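**Glória Figueiredo on scripting *Golob***

Glória Figueiredo wrote all six episodes of *Golob*, the animated series about a clockmaker's daughter who can stop any moving object for 31 seconds. The limit was set before the plot. "I fixed the number first and timed each scene against it," she said.

Director Horácio Aguiar asked for 2 changes to episode three, both in the Bramport chase. Figueiredo accepted one.

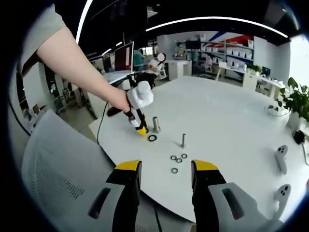 "The other moved Emar's betrayal forward, and then the Cavadberg episodes have no motive." Her second-season outline is due in August.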